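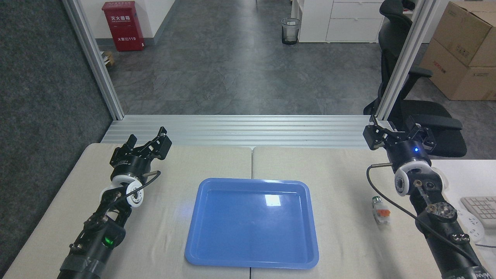

gondia_tech
Left arm on our two-arm cell drifts at the wrist after a long run. I re-zeroed it at 694 cycles and it was off again by 1,542. Both grippers are parked open either side of the blue tray right now, green light on the left arm, blue on the right. The cable loops out from the left wrist and I wonder if it's pulling.

wonesel
Cable, most likely. Give it more slack and re-zero.

tekness4
Disagree. Check the wrist screws first. Ours backed out every 1,000 cycles until we used threadlocker.

wonesel
Screws would give you play, and he said drift.

tekness4
Ours drifted too - no play you could feel by hand.

gondia_tech
Will do the screws tonight, then the cable if it comes back. Leaving the tray where it is so I can use the same pick points.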